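Kitchen Safety Walk-Through, Sindel Shared House
Checked by Samah Younis, comments added as I went

Cooker and hood
Burner knobs turn and click off: OK
Hood filter: FAIL. Greasy right through. Soak it overnight in hot water and dish soap, you'll be amazed what comes out!
Fire blanket on its hook by the door: OK. Adel Metwally moved it away from the stove after last time, and I love it there. You can grab it on the way in.

Knives and boards
Boards sit steady when you press on the corners: OK
Knives stored with blades covered: OK, new sleeves on all 4
Raw meat board kept separate: NEEDS WORK. Label it, please. 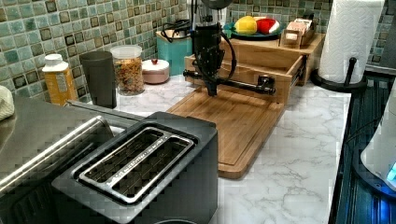
Drawers and cupboards
Drawers slide without jamming: OK
Heavy pans on the low shelves: OK (well done, Youssra El-Sayed, that was a big job)
Cleaning products on the high shelf: FAIL. Drain cleaner was under the sink again, next to the potatoes.

Plug-in appliances
Cords free of cracks and scorch marks: OK
Crumb trays emptied: NEEDS WORK. Crumbs do catch fire, and it takes a minute over the trash can. Unplug first and let everything cool.
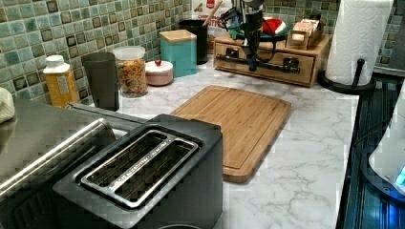
Clurville, April

Second visit, mostly to follow up on the fails. The hood filter is spotless! Drain cleaner is up high. Meat board now says MEAT in huge red letters, which I could read from the hallway.

Smoke alarm test: OK, very loud
Extinguisher gauge in the green: OK
GFCI outlets trip and reset: 3 tested, all OK
Floor mat by the sink: FAIL. Corner curls up. Replace it or tape it flat.

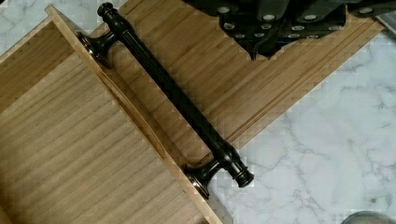 Handles and hinges
Screws snug: OK. Keep the little screwdriver in the kitchen so you can do this any time.
Cupboard door over the fridge: NEEDS WORK. Top hinge squeaks and sags. Abdelkrim Soliman has the spare.

Still open: floor mat, fridge cupboard hinge. Rania Benjelloun will sign off on both.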